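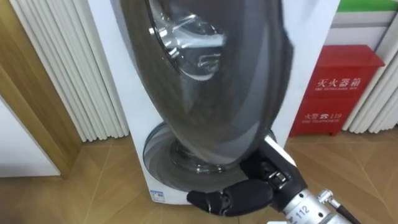
Does anyone even read these before a move-in? Birinier asked that under my last list, and fair enough, so I've kept the Custano flat one short. My notes are in with the checks.

Rental safety check – Custano, unit 107
Aug 3, 2024

Smoke alarms: PASS. Both chirped when I pressed test. The hallway one is 2 years off its replacement date.

Balcony railing: FAIL. Wobbles at the left post! I've booked Triantafyllou to re-bolt it, and the door stays locked till then.

Hot water: PASS. Ran the kitchen tap for 30 seconds and it came up nicely.

Blind cords: FIXED. Two were dangling in the kids' room (my pet hate), so they're on cleats now.

Laundry: PASS. Power point is fine, no cracks in the cover.

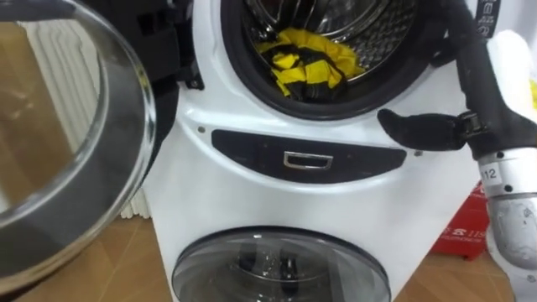

Laundry, upper door open.

Fire extinguisher: CHECK. Gauge is in the green but the tag says April – I'll ask Zerirura about a new one.

Front steps: PASS, though the grip tape is lifting on the bottom tread. Allow 10 minutes and a fresh roll.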